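4 The table-top task in simulation

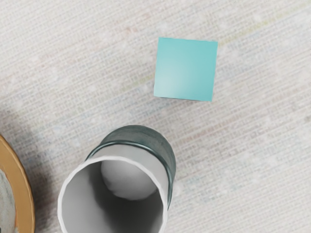

Student Robotics Papers, Volume 6, p. 40

Figure 1. A rendered view from the task: teal cube, cup and, at the left, part of a plate, on a woven cloth.

Every team in the Mandanau course began with the same job, which was to pick up a small cube and put it down on a plate without disturbing the cup. We chose it for being easy to explain and surprisingly hard to finish. The simulator, which the students named Skundimness, let them try as often as they liked, and they tried a great deal!

The cube is plain, with no markings on it, so the first teams found it by colour alone. Against the pale cloth in Figure 1 this looks like a safe bet. The cup was another matter. It has a dark, glossy outside and a white rim, and Trinidad Quintana's team saw their edge finder treat the rim as an object of its own. Their fix was a lovely one – they fitted an oval first and only then asked what lay inside it.

4.1 Changing the cloth

Early on, we used a flat grey surface. Rigoberto Restrepo argued that this taught the programs bad habits, and he was right. Once the woven cloth went in, with its faint coloured streaks, over 40 saved runs had to be thrown away and done again. Students grumbled for a session and then got properly interested in shadows, blur and why a threshold that works at one side of a view can fail at the other.

4.2 What the teams handed in

Each team of two handed in its code, a page of notes and one run they were proud of. We asked for a failed run as well, and these made the best class discussions of the whole course. Niloufar Nouri's team brought one in which the program reached for the plate rim again and again, quite sure it had found the cube. They had swapped two colour channels. Heriberto Ñahui spotted it from the back row, and his own team then went home and found the same mistake in theirs.

Marks were given for the notes as much as for the run. The scoring sheet is in the appendix, and the results by team follow in Section 5.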